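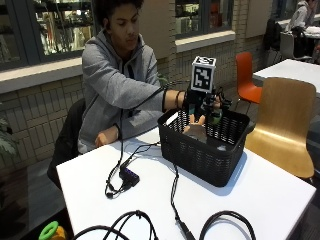
June 2024

Budget day. I sat down after lunch with the spreadsheet and got most of the way through the equipment page before it was time to go home.

The hand rigs are the big line. We have 5 now and I want 12 by January. Prodel quoted for the extra seven with straps, finger parts and marker cubes included, but the cables are priced separately, and their cables are not cheap. Orkstead will sell us the same lengths for less if we order 25 at once. I put down 25. They will get used. The table here is proof of how many cables one rig needs once the hub is plugged in.

Next question was hubs. I had one per table in the January plan. I changed it to one per table plus two spares, and moved the difference out of the furniture line. The chairs can stay mixed. They don't match and it doesn't matter.

Spent too long on the arm. Flutemthorpe wants a deposit before they will hold a delivery slot, and the deposit comes out of this year's money while the arm itself comes out of next year's. I wrote to ask if they would take a smaller one. No answer yet. Ramanauskas is the other choice. Their arm is slower, but the service contract covers the gripper and the other one doesn't. I'm leaning toward Ramanauskas and will sleep on it.

Small stuff: baskets, soft toys, things to pick up and put down. I gave that line $106 and it should be plenty. The black plastic baskets are fine and I'd buy more of the same kind. The toys should be different sizes, some soft and some hard.

Still to do on Monday: shipping, the tax on the Prodel quote, and a number for repairs. Last year I left repairs blank and regretted it by spring.

Home by six. Leftover soup.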